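Chapter 5
Surface Finish and the Selection of Decorative Stone

5.1 Introduction

Earlier chapters treated stone as a structural material. The properties of interest were compressive strength, density, water absorption and resistance to frost. For stone used indoors as a facing, a counter or a tabletop, these properties still matter, but they seldom decide the choice. The designer is usually concerned with color, pattern, finish, and the way the surface will change under daily use.

This chapter covers the finishes in common use, the measurement of gloss, the behavior of veined stone under load, and the staining and etching of calcite-based stones. Sealers are covered in Chapter 6. Readers who have not studied the section on mineral hardness in Chapter 2 should do so before going on.

5.2 Terms

In geology, marble is a metamorphic rock made up mainly of recrystallized calcite or dolomite. In the stone trade the word is used more loosely. It may be applied to any carbonate stone that takes a polish, including many dense limestones. Most of the dark brown stones sold as marble fall into this second group. Where the difference affects the result of a test, this book uses "true marble" for the metamorphic rock.

A vein is a narrow band of mineral that differs from the body of the stone. White veins in dark carbonate stone are most often calcite that filled an earlier fracture. A vein may be as strong as the stone around it, or it may be a plane of weakness. The two cases cannot be told apart by eye.

"Marble pattern" refers to appearance alone. Printed films, laminates, glazed tile and cast resins are all made with marble patterns, and none of the values in Table 5.1 apply to them.

5.3 Finish

A finish is produced by working the surface with a series of abrasives, each finer than the last. A honed finish is commonly stopped at 800 grit. A polished finish is carried further and completed with a buffing powder. Gloss is read with a meter at a fixed angle and given in gloss units.

Dark stone shows wear sooner than light stone. A scratch scatters light and reads as a pale line, so the contrast is greatest where the ground is dark. The Falow and Maton samples used in the exercises were chosen to show this effect – both have the same hardness, but they differ widely in color.

5.4 Pattern and Surroundings

Pattern is judged together with whatever stands next to it. Thin veins on a dark ground hold their contrast beside warm, busy wall surfaces, while a pale stone with soft gray clouding tends to lose its figure.

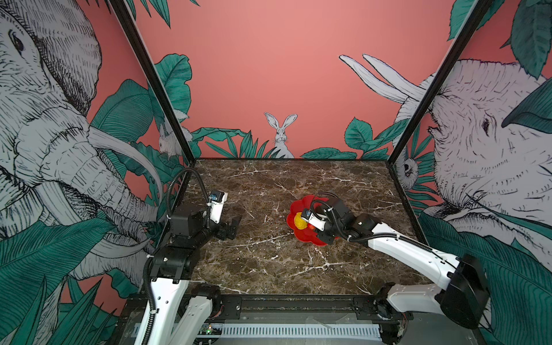
Figure 5.2 Dark brown marble pattern with thin white veins, against illustrated panels on a salmon-pink ground.

Vein spacing should be considered in relation to the size of the piece. On a small top, a single wide vein may dominate. The Van Damme method, set out in Section 5.7, assigns each slab a figure from the number of veins crossing a line 100 cm long. The Cuvent scale uses area instead and is better suited to stones with broken or branching veins. Results from the two should not be compared directly.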